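About us

Moltero is a small company in Gusasholm. We test gripper software for robots which must handle household things: cans, bottles, jars, boxes. Our customers send us their control program, we run it in our simulated kitchens, and we write down where it fails. We are 12 people, and most of us came from repair and service work before we came to software.

How we started

The company exists because of a fault. Before Moltero, three of us worked on a picking cell at a bottling plant in Ostitz. One night in November the gripper closed on a container, reported a good grip and moved away. The grip was not good. The container fell on the wrong side of the guard, close to a colleague who was cleaning there. She was not hurt, but the cell stood still for 24 hours and we had a lot of time to read the log.

In the log everything was green. The program looked only at the distance between the fingers, and the distance was correct. It did not ask if the object was still upright, or if it began to slide when the arm turned. We had tested this program many times, always with the same container in the same place. 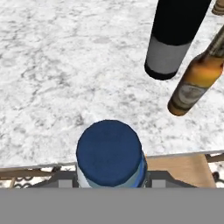
After this we began to build tests where the surroundings are less friendly. Objects stand or lie on a counter, the surface has a pattern which can confuse the vision, and there is an edge where a thing can be lost. Every program must pass more than 300 such situations before we give it our report. When it drops something, we save the run and repeat it until we understand the reason.

How we work today

Our main tool is called Hsiao. It compares what the robot believes with what really happens in the simulation, and it stops the run when the two do not agree. The customer receives the stopped run together with our notes. We do not repair the program ourselves — we think the people who wrote it should see the mistake with their own eyes.

We also publish our own mistakes. Last spring an early version of Hsiao did not notice slow slipping, and three customers got a report that was too kind. We called each of them the same afternoon, repeated the tests without payment and changed our procedure. The description of this case is open for everybody on our reports page.

Visits

You are welcome to visit us in Gusasholm. Please write some days before, so that one of us has time to show you the test runs.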